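Bruvis washlet seat, ten months in: I'm a convert

I never thought I'd write a review of something you sit on, but I've talked so much about our Bruvis seat since we had it fitted in January that a friend told me to put it on the internet and give her a rest. So!

We went for the mid-range model, bought from Garcia for 700 pounds with the fitting kit included. The all-in-one toilet from Nident would have been 2,259, and lovely as it was, I couldn't square that with a bathroom the size of a wardrobe. The seat bolts on to the pan you already have, takes its water from the cistern feed and needs a socket, which was the one bit we paid an electrician for. Do measure your pan first. Ours is a rounded one and the box only had fixings for the longer shape, so we lost a week waiting for the right plate.

Garcia have a few different styles on the floor and I'd urge anyone to go and look at real ones before ordering. Heights and lid shapes are so hard to judge from a web page.

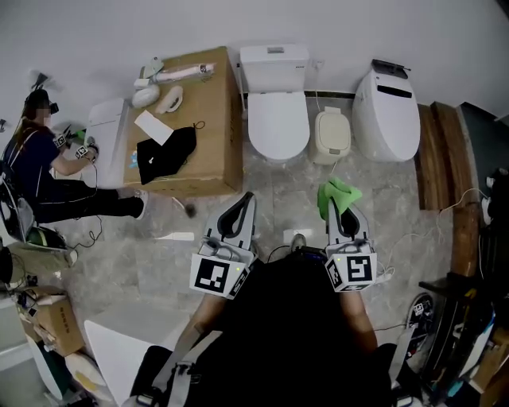 Divya Amin: We've had the same seat for two winters and I'd add that the water filter is worth changing early if you live in a hard water area. Ours slowed to a dribble at five months. New filter, ten minutes' work, good as new.

Thank you Divya, I've now done mine as well and the spray is noticeably stronger. The filters come in packs of two and they're fiddly to screw in, but you don't need any tools.

Now the good stuff. The heated seat! I had it down as a silly extra and it's the thing I'd miss most at six in the morning in November. There are three settings and we keep it on the lowest. The wash itself is gentle, the water warms up within a second or two, and you can move the nozzle forwards and back from the side buttons. My mum has stiff hands and finds the buttons easy, although the symbols on them took some learning (the one that looks like a fountain is the dryer, don't ask me why). 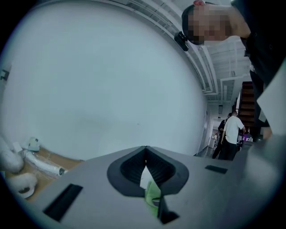 Cleaning is simple too. The whole seat slides off when you press a catch on the side, so you can get right at the bit round the hinges that always goes grim. I use a damp cloth and a drop of washing-up liquid - the booklet says no bleach and no scouring creams on the plastic. The nozzle rinses itself before and after each use, and I give it a wipe once a month.

Grumbles? The dryer is feeble. You'd be there until lunch. The lid also closes so slowly that guests try to help it along, and the mains lead is shorter than I'd like. Durnau make a similar seat with a longer lead, but it has no night light, and I've grown very fond of ours.

Would I buy it again? Yes, tomorrow, and I'd get the spare filters in the same order.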